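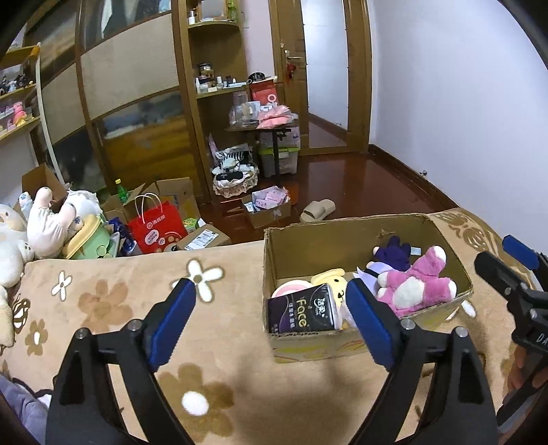

Margit Torvik wrote back on the last update that the onboarding screens still ask for too much before anyone sees the product, and could we cut a step. Fair. Done, see below.

Skostden redesign, progress to April

Sign-up is down to 2 screens. Notification prompt moved to after the first saved item. Photos now load full width in the feed, captions underneath, tested with 13 people. Most scrolled further. Two hated it.

Share button still not settled. Yiran wants it under the photo, Hervé wants it gone from the feed entirely. Will test both.

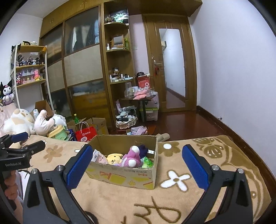

2 min read

Beta numbers: 3,935 invites sent, 996 accounts opened. Lower than we hoped. Shafiq thinks the invite email reads like spam, rewriting it now.

Behind on: dark mode, the Jiltix import (their export drops the dates), accessibilty pass on the comment box.

Spend is on plan. Need a yes or no from you on the second round of testing before we book poeple. Aurélien has the quote.

Next report will have the share button results.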